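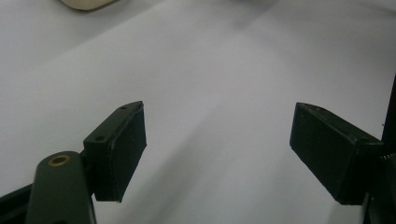 틀니를 처음 맞춘 사람은 대개 씹는 문제부터 묻는다. 레이바(Leiva) 치과에서 틀니 환자를 맡고 있는 치과위생사 와다 후미코는 상담 시간의 절반을 관리법에 쓴다. "잘 맞는 틀니도 닦는 법이 틀리면 금방 거칠어집니다." 집에서 점검할 때는 밝은 곳에서 틀니를 꺼내 놓고 보라고 한다. 바닥은 사진 속 표면처럼 무늬 없는 흰색이 좋다. 꽃무늬 수건 위에서는 가는 금이나 떨어져 나간 조각을 놓치기 쉽다는 것이다.

가장 흔한 실수는 치약이다. 일반 치약에는 연마제가 든 것이 많고, 틀니의 분홍색 바탕은 자연치보다 무르다. 와다 씨는 틀니용 세정제나 순한 주방용 세제를 쓰고, 칫솔도 틀니용을 따로 두라고 권한다. 세면대에는 물을 받아 두거나 수건을 깐다. 손에서 미끄러져 도기에 부딪혀 깨진 틀니가 수리실에 자주 들어온다고 했다.

"뜨거운 물로 소독하겠다는 분들이 계세요. 저희는 40도를 넘기지 말라고 적어 드립니다. 모양이 틀어지면 닦아서 되돌릴 방법이 없습니다."

세정제를 쓸 때는 물 200ml에 한 알을 녹이고, 틀니가 완전히 잠기는지 본다. 그래도 솔질은 해야 한다. 담그기만 하면 안쪽의 막이 그대로 남는 경우가 많다. 금속 고리가 있는 부분틀니는 세정제 포장에 사용할 수 있다고 적혀 있는지 확인한다. 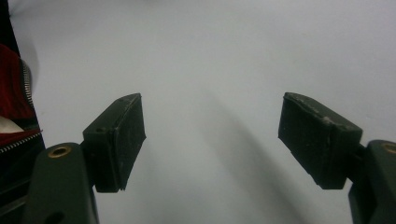
## 밤에는 빼고 잔다

잠자리에서 틀니를 끼고 있어도 되느냐는 질문에 와다 씨는 특별한 지시가 없으면 빼라고 답했다. 잇몸이 쉬어야 하고, 밤새 끼고 있으면 입천장에 염증이 생기기 쉽다. 뺀 틀니는 마르지 않게 물에 담가 둔다.

그가 기억하는 환자는 64세에 위쪽 전체 틀니를 맞춘 베냐민 오캄포 씨다. 가족에게 이가 없는 얼굴을 보이기 싫어 몇 달 동안 밤에도 빼지 않았다. 10월 정기 검진 때 입천장이 붉게 부어 있었고, 본인은 아픈 줄도 몰랐다고 한다.

"혼내지 않았습니다. 불을 끄고 나서 빼고, 아침에 먼저 일어나서 끼우시라고 했어요. 그렇게는 하시더라고요."

잇몸도 닦아야 한다. 부드러운 칫솔이나 물에 적신 거즈로 잇몸과 혀, 입천장을 문지른다. 남은 치아가 있다면 고리가 걸리는 치아를 특히 꼼꼼하게 닦는다. 음식물이 끼기 쉬운 자리이고, 그 치아를 잃으면 틀니를 다시 설계해야 할 때가 많다.

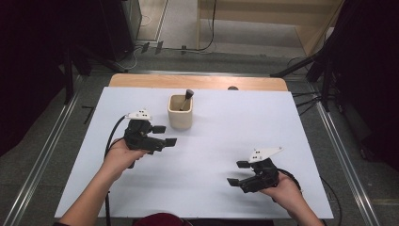
처음 몇 주의 식사에 대해서도 물었다. 와다 씨는 부드러운 음식을 작게 썰어 양쪽으로 나누어 씹으라고 했다. 앞니로 사과를 베어 무는 동작은 한동안 피한다. 틀니 뒤쪽이 들리기 때문이다. 발음이 새는 사람에게는 신문을 소리 내어 읽게 한다. 거의 모든 환자가 이 숙제를 귀찮아하지만, 해 온 사람은 다음 방문 때 말소리로 알 수 있다고 한다.

## 아프면 참지 말 것

눌리는 자리가 있으면 병원에 와서 조정을 받아야 한다. 집에서 손톱 줄로 갈아 오는 사람이 있는데, 너무 많이 갈린 부분은 다시 채워야 해서 일이 커진다. 오기 전날 밤에는 틀니를 빼더라도 진료 당일에는 몇 시간 끼고 오는 편이 좋다. 눌린 자국이 남아 있어야 어디를 다듬을지 찾을 수 있다.

접착제에 대해서는 선을 그었다.

"조금 쓰는 건 괜찮습니다. 그런데 양이 자꾸 늘면 틀니가 안 맞는다는 뜻이에요. 그때는 약국 말고 치과로 오세요."

잇몸뼈는 해마다 조금씩 변하므로 불편이 없어도 검진은 받아야 한다. 레이바 치과에서는 1년에 한 번 안쪽 면을 확인하고, 뜬 곳이 있으면 바닥을 덧대는 처치를 한다. 검진에 올 때는 평소 쓰는 칫솔과 세정제도 가져오라고 와다 씨는 당부했다.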